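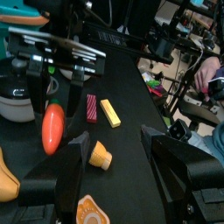
One parent at the Loltar playgroup told us that her son never put a toy away by colour at home; he put it away by what it was for, and the carrot always went with the pans. Several others said much the same when we asked how small toys were stored.

Figure 3. Small toys on a black tabletop, among them a carrot, a striped dark red block and a yellow block.

4.2 Sorting by kind or by colour

Toys of this size were tipped out at 10 in the morning and the children were asked to tidy them. Of the 50 children at Loltar and Mokgethi, 30 began with colour. Most changed their minds partway -- usually at the play food, which they wanted to keep together.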